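The lane behind the works: Marius Moldovan on looking after the ground between two walls

23/11/2020

Marius Moldovan has been yard and grounds manager at the Preren site for nine years. Before that he laid kerbs. When people ask what his job involves he tells them it is mostly edges, by which he means the strips, lanes and service roads that run behind buildings and that come up in conversation only when a lorry gets stuck on one.

We met in the gatehouse and talked for most of an afternoon.
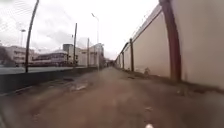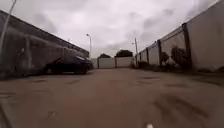
The back lane is in two parts, and Moldovan thinks of them as two separate jobs. The people who work in the buildings tend to call the whole lot "round the back", and when they report a problem he has to ask which bit they mean. One part is bare earth, with the long cream wall and its dark brown pillars down one side and a low concrete barrier down the other. The second is concrete, with a long grey building on the left and white panels closing off the far end. "People think concrete is finished," he says. "They think you pour it and go home. The dirt part gives me less trouble, if I'm truthful. If the dirt goes wrong I can put it right before dinner."

He took over the lane when the site changed hands. The previous owners had used it for storage, and the first thing he was asked to do was get it clear enough to drive down. That took most of an October. There were pallets, a length of drainage pipe, old window frames and a great deal of soil that had washed down and set hard against the wall.

"We took out eight skips," he says. "I had the tickets in a drawer for years. The office wanted to know why it was eight when the quote said five. Well, the quote was done from the gate."

The earth section was meant to be surfaced within a year. A firm called Duson came and measured it, and their plan is still on the shelf behind his desk. The length came out at 265 metres from the bollards to the turn, and the price, he says, was a fair one. The money went on a roof instead. He has asked for it again since and he no longer minds much either way.

"A surface brings its own problems. If you put tarmac on that, the water has to go somewhere, and it's going to go to the wall or it's going to go to the barrier. At the moment it goes down, mostly. Slowly, but it goes down."

Water takes up more of his week than anything else. He walks the lane after heavy rain and looks at where it has collected, and he keeps a notebook with small sketches of the puddles. I asked to see it and he turned over several pages before finding one he was happy to show me. Each sketch has the wall drawn as a double line and the puddles as loops, with a cross where the surface has gone soft enough to take a boot print.

"You learn the shape of it," he says. "The same low spots come back. You fill one and the next one along gets bigger."

His method for the earth is a simple one. He fills the ruts with crushed stone, rakes the earth back across and runs the small roller over it twice. He does not fill to the top. He leaves it a finger's width proud and lets the vehicles press it down over the following fortnight. He used to order the stone in loads, which meant having a heap standing about in everybody's way, and now he buys it in bags of 1,000 kilos from a yard at Fukdale and has them dropped one at a time.

"A heap walks off," he says. "I don't mean it gets stolen. People drive over the edge of it, and it gets carried down the lane in tyres, and by the spring you've got half a heap and stones everywhere you don't want them."

The cream wall is his other regular job. It is painted in a flat masonry paint, and the lower part greys every winter where the rain splashes dirt up on to it. He has tried washing it with a pressure lance and has stopped, as he found it drove the water into the render. Now it gets a soft brush and a bucket, once in spring, and the bottom is repainted every third year.

"I did suggest painting the bottom metre brown, to match the pillars. I still think it's a good idea. It was felt that it would look like a stripe."

At the foot of the wall is a narrow strip of grass and soil, and this is where the litter ends up. He picks along it himself with a grabber and a sack. The wind comes down the lane between the wall and the barrier and drops whatever it is carrying along the base. He has found gloves, a good many cup lids, a school tie, and once a delivery note for goods that the office had spent a week saying had never arrived.

"I was quite popular that day," he says.

He would like to do more with the strip. His predecessor dug it over and planted something in it, but whatever it was did not last. Moldovan's own view is that it should be left as rough grass and cut twice a year, low enough that rubbish shows up and can be got at. Weedkiller he will not use there. The roots are holding the soil off the lane, he says, and if they went he would be shovelling it every week.

On the concrete part, the work is different. The slab is old and was laid in bays, and the joints have opened in places. He cleans them out with a hooked scraper and reseals them in dry weather, a few at a time. The dark stains he is less concerned with. Some are oil, from years back, and he has tried powders and detergents on them with small results. A specialist from Czerwiński came and did a trial patch near the long building, and it came up so clean that he asked them not to carry on.

"You'd have had one pale square and everything else looking filthy. Either you do the lot or you leave it. We left it."

Parking is the thing he is asked about most. The concrete stretch is wide, and drivers see a wide space and want to use it. His rule is that a car may stand close in along the left-hand building and nowhere else, so that there is always a clear run down to the white panels. He wrote to every tenant about it last year — one side of paper, large print — and says it has gone better than he expected.

"What I care about is whether a big vehicle can get down and get back without reversing all the way out. If a car's tight in against the building, fine, I've got no quarrel with it. If it's a metre out, I've got to go round knocking on doors."

He has one more winter to get through before the budget is looked at again. On his list are a new lamp fitting, more stone, and a grating at the point where the two surfaces meet. The grating is the one he really wants. Earth gets dragged on to the concrete there, and he sweeps it back, and it is dragged on again.

I asked whether he ever got tired of it. He thought for a bit and said that he got tired of the sweeping. The walking he liked. He goes down first thing, before the shutters are up, with the notebook in his jacket, and it takes him longer than it should.

"I go down one side and back up the other," he says. "You see different things coming back. The light's on the other side of the ruts, for a start. I've missed a hole going down and nearly gone over in it coming home."

The roller was due back from repair the same afternoon. When the van turned up at the gate he put his coat on and went out to see it unloaded.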